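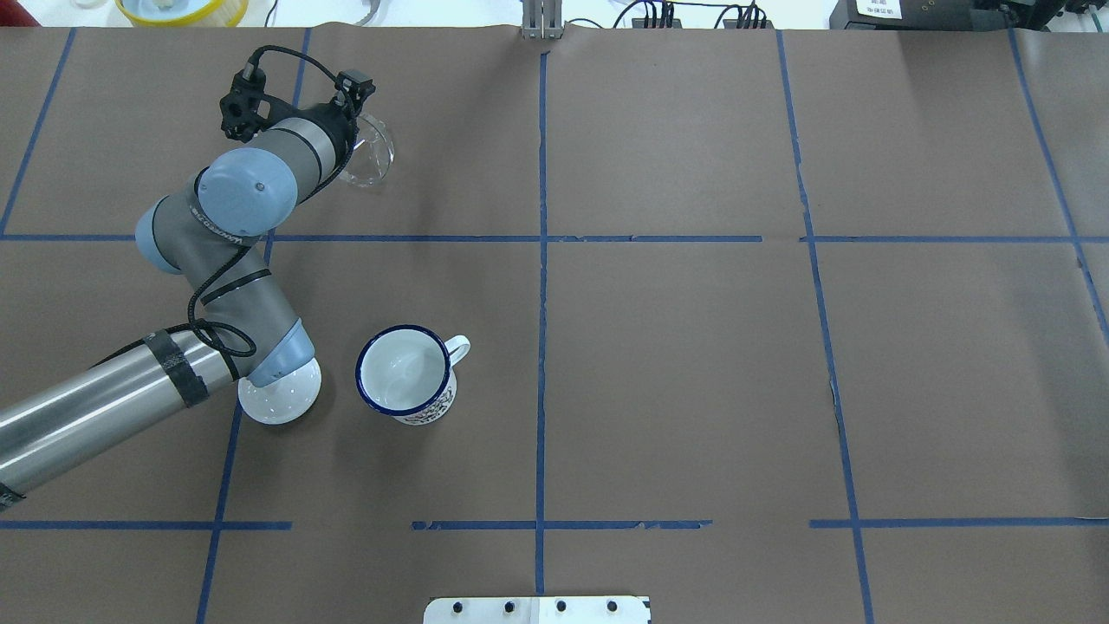
Covering and Marking a Work Table for Cups, Mugs and Glassware

Adstead Household Services, Kitchen and Pantry Guidance

A large table that is used for sorting cups and glasses should be covered before work begins. Brown paper is suitable for most purposes. It protects the surface, shows spills promptly and can be replaced at little cost. The division of the paper into sections with colored tape allows each type of item to be kept in its own place.

Preparing the table

Wipe the table and allow it to dry fully. Unroll the paper along the length of the table and smooth it from the center outward. Where two widths are needed, overlap them by 2 inches and tape the seam flat. A raised seam can tip a stemmed glass.

Lay the central strip of tape first and measure the remaining strips from it. Blue tape is easily seen against brown paper. Press each strip down with a dry cloth, without stretching it, as stretched tape tends to lift at the ends. Sections of 38 by 35 centimeters will hold most household items with room for the hand on every side.

Placing glass and enamel

Clear glass is difficult to see from above and should be given a section to itself. Set each glass down on its base, well inside the tape lines. Glasses should not touch one another.

Enamel mugs may be placed in a neighboring section. Turn the handles in the same direction so that a mug can be lifted without disturbing the next. Inspect the rim before a mug is put away. Dark enamel at the rim can hide a small chip, and a fingertip passed slowly over the edge will find what the eye misses. Chipped mugs should be withdrawn from kitchen use.

Painted patterns on the outer wall should be washed with a soft cloth only. Scouring pads are not to be used on decorated pieces.

Replacing the paper

Change the paper when it is torn, stained or damp. Remove the tape slowly, at a low angle, and fold the paper inward so that crumbs and fragments remain inside. If a glass has been broken on the table, discard the whole sheet and do not brush it clean for further use.

Guidance reviewed by Myrto Petridis and Joon-young Min, 25th July. Questions concerning table coverings may be addressed to Zubaida Usmani at the Adstead office.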